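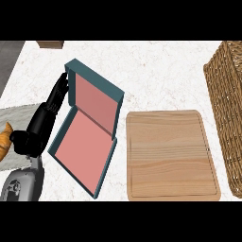
The Pudano Oracle is a deck of 32 cards used for divination, drawn by Nana Akpalu and published by Druvard. It has no suits and does not follow the order of the tarot. Each card carries a single word and a line drawing of a plant, tool or animal. The guidebook runs to 94 pages and gives upright meanings only.

Editions

The first printing was issued in August with plain backs. The second, known as the Sider edition, added 2 blank cards and a larger typeface.

Reading method

The usual layout is the Sárközi row, in which five cards are laid from left to right and the middle card is read last.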